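Whitlock Mouse-to-Motion Kit
From Dredside, for home builders and shared workshops

The Whitlock turns old computer mice into position sensors for a small robot. I love this kit! An optical mouse is a tiny camera that measures how far it has slid, and most people have a few spares going grey in a drawer. Bolt two under a wheeled base and your robot knows how far it has travelled and whether it's drifting sideways – no wheel encoders needed.
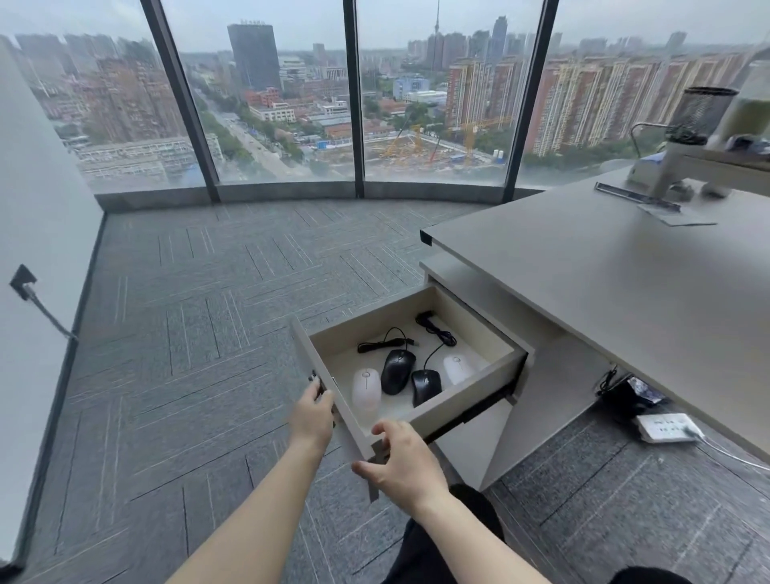 You supply the mice. Wired USB ones are easiest, as the board powers them through the same plug. Wireless mice will work if you keep the receiver with them, but they go to sleep at awkward moments and I'd save them for your second build.

In the box: the controller board, two mounting plates, a bag of 100 nylon spacers (far too many, enjoy them) and a printed guide. Board firmware is Skolwood, which is open, and you can change whatever you like in it.

Sort your mice before you open anything up. Plug each one in, move it along a ruler and write down the reading. A matched pair saves a lot of fiddling later, and it's a really satisfying hour at the bench.
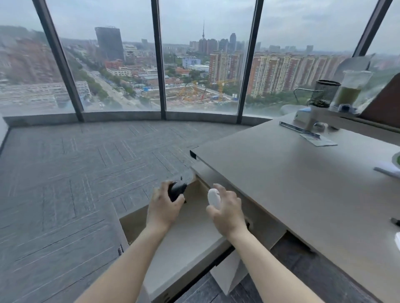 Do both mice have to be the same model?
They can be different, as each port has its own scale setting. Set them one at a time with the base sitting flat on the desk.

Ride height matters most. Start with 2 mm of clearance and use the spacers to go up or down from there. Plain matte surfaces track beautifully, glass hardly at all. Leave the cables long until the base has done a few laps, then trim and tidy.

The kit also plugs straight into the Trusudix motor board if you already have one in the workshop. Part number is 2389. The guide was revised on 8 Aug 2020 and now has a proper colour wiring chart. 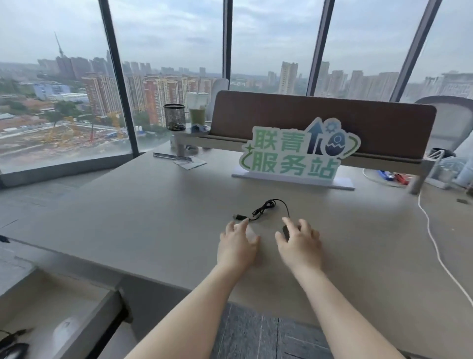

Kirsty Birkett wrote in to say that her base kept curving left until she swapped the two plugs over, and that page 3 of the guide could say which port is which in bigger letters. Fair call, it will in the next printing.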